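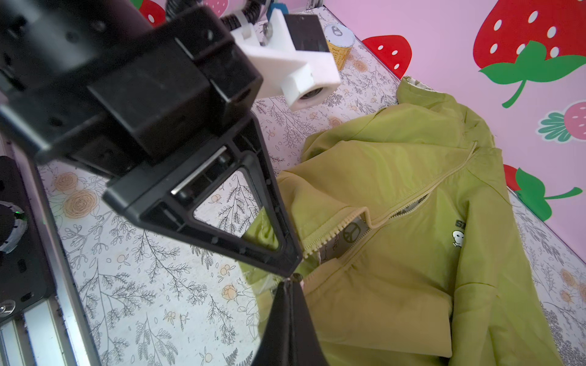 Re: line count in the Jondov sequence

Ngan-ling Hsiao wrote:
> The Vachon printing gives the sequence 142 lines. My copy
> has two fewer. Did he cut a couplet?

No cut. Vachon sets the two half-lines in poem 9 as full lines, and repeats the refrain where the Calluvard text has only its first word. Scan the passage aloud and the shorter count holds — the meter is regular pentameter up to the break.

I would cite Calluvard and put the variant in a note. The Purkus reprint follows Vachon, typos included.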